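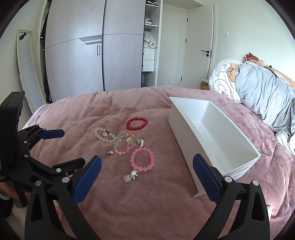 Width drift on the left-hand Ivix units: what we found and what changes

Posted March 14, 2022, by Catarina Cunha, hardware

Most of you have heard by now that a batch of the bedroom jewelry recordings was pulled in February. The short version is that the linkage screws on one gripper of a pair backed out far enough to put play in the finger arms, and the logged jaw width stopped matching the real one. The recordings looked fine on video. They were not fine as training data, and 146 of them have been withdrawn from the Sulholm set.

The task is small-object pick and place on bedding. An operator holds a gripper in each hand and moves bracelets, charms, a pendant and similar pieces from a plush blanket into a white tray. Pieces this size leave little margin. A starburst charm or a drop earring is thin in at least one direction, and the pads have to close almost completely before they hold anything. An error in the reported width that would disappear on a mug or a folded towel is larger than the object.

The fault showed up during replay. Valter Correia was running a subset through the Moreira arm and saw that it closed on beaded bracelets without trouble, then stopped short on nearly every flat charm. The commanded width was above zero at the point where the video showed the pads pressed together. He first suspected the time offset between the camera and the width signal, which was the cause of a similar complaint last year. Shifting the signal in either direction made no difference. The offset was constant through the whole closed period, so it could not be timing.

We then pulled the gripper pair and measured both units with feeler gauges. The right unit read correctly over its full travel. The left unit read high by 4 mm at full close, and the reading changed if you pushed the pad sideways with a thumb. Four of the screws at the arm joints turned freely under a driver with no initial resistance. None had fallen out, and from arm's length the linkage looked normal.

The mechanism is simple enough. Width is measured at the drive end of the linkage and the pad position is calculated from the arm geometry. Play at the joints lets the pad move without the drive end moving. On a hard table the operator feels this as a slight rattle. On plush the blanket takes up the motion and there is very little to feel, and the fibers also drag on the pads as they close, which loads the joints sideways on every pick. I think the soft surface made this worse, but we have not run the comparison on a bare tabletop, so treat that as an opinion.

There is a safety side as well. When the play is taken up under load, the arms snap over by a few millimeters. One operator reported a pinched fingertip while clearing a bracelet that had caught between the arm plates. The skin was not broken. It was written up as a minor incident, and it should have led to an inspection of the unit that same day. It did not, and the unit stayed in use for the rest of the week. That part is on us in hardware, not on the operator, who filed the report correctly.

Why the daily check missed it: the check asks for one full open and one full close with the gripper held in the air. With nothing between the pads and no side load, the joints settle to the same place each time and the reading looks plausible. A check that never loads the pads cannot find play in the arms.

Changes, effective now:

All arm screws are removed, cleaned and refitted with medium-strength threadlocker, then paint-marked across the head. A broken mark means the unit goes out of service.

The daily check now includes a close on a 20 mm gauge block, once straight and once with light sideways pressure. The two readings go in the log. If they differ by more than half a millimeter, stop and call hardware.

Anything caught in the linkage is cleared with the unit powered off and set down. Use the plastic pick in the kit. Do not hold the arms open with your other hand.

Any pinch report takes the unit out of use until it has been measured.

Maklow has agreed to hold the next delivery until the replacement recordings pass replay. We looked at correcting the withdrawn ones in software, and Valter got a reasonable fit on the fully closed segments. Partial closes are the problem — the error there depends on side load, which was never recorded. They will be recorded again.

Still open: whether the older units with the previous arm plates have the same fault. Two are on my bench. If you have one in a drawer somewhere, bring it to me before you use it.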